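Location meublée Huvel : questions fréquentes

Dernière mise à jour : novembre

On reçoit toujours les mêmes questions, donc voilà les réponses en vrac. Si la vôtre n'y est pas, un mail à Agathe.

À quelle heure on peut arriver ?
À partir de 16 h. Avant, le ménage n'est pas fini. Possible de déposer les valises à l'accueil dès midi, local fermé à clé.

Et le départ ?
10 h. Le dimanche on laisse jusqu'à 11 h, sauf grosses semaines de vacances.

Combien pour la caution ?
994 euros pour l'appartement Caron, par empreinte de carte. Pas de chèque, pas d'espèces. Rien n'est débité sauf casse ou clés perdues. L'empreinte saute toute seule au bout de quelques jours, ça dépend de votre banque, inutile de nous appeler.

Le ménage est compris ?
Non. Forfait 78 euros, à prendre à la réservation ou sur place. Sinon vous le faites vous-même : sols, salle de bains, plan de travail, poubelles descendues. Le frigo aussi, on l'oublie souvent.
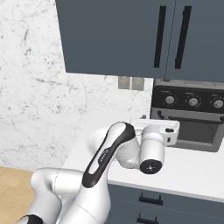 Les draps ?
Fournis à Caron et à Totia, lits faits à l'arrivée. À Piker non, prévoir les votres ou les louer (le demander deux jours avant minimum, après c'est trop tard pour la blanchisserie). Serviettes : une grande et une petite par personne. Pas de serviettes de plage.

Animaux ?
Chiens OK, deux maximum, pas sur les lits. Chats, nous demander. Ne pas laisser un chien seul toute la journée, les murs sont fins et les voisins du dessous appellent.

Où se garer ?
Cour derrière l'immeuble, une place par appartement, code du portail envoyé avec la confirmation. Deuxième voiture : rue gratuite le soir, payante en journée. Les camping-cars ne passent pas sous le porche, vraiment pas.

Le wifi ?
Oui, partout. Nom et mot de passe dans le classeur de l'entrée. Si ça coupe, débrancher la box, attendre un peu, rebrancher. Si ça coupe encore, appeler.

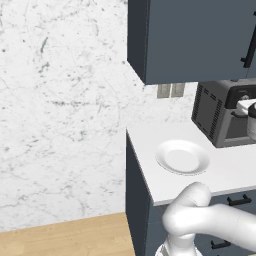 On peut annuler ?
Jusqu'à deux semaines avant : remboursé en entier. Après, on garde l'acompte, mais on peut décaler le séjour une fois si les dates sont libres. Passez par le mail et pas par le téléphone, il nous faut une trace écrite.

Taxe de séjour ?
En plus, par adulte et par nuit. Les enfants ne payent pas.

J'ai oublié quelque chose
On garde les objets un mois. Envoi possible à vos frais. Les chargeurs, il y en a un carton entier, décrivez bien le votre.

Commentaires

Gilles Riviere
Bonjour, pour Totia le lit bébé est gratuit ? Je ne vois rien là-dessus.

Agathe Mallet
Bonjour, oui gratuit, avec la chaise haute. Le préciser à la réservation svp, on n'en a pas pour tout le monde.

Gilles Riviere
Merci, c'est noté. Et la poussette, elle peut rester dans le hall ?

Agathe Mallet
Dans le local à vélos plutôt, même clé que l'entrée.

Contact : Agathe Mallet, accueil Huvel | © Huvel, tous droits réservés | Haut de page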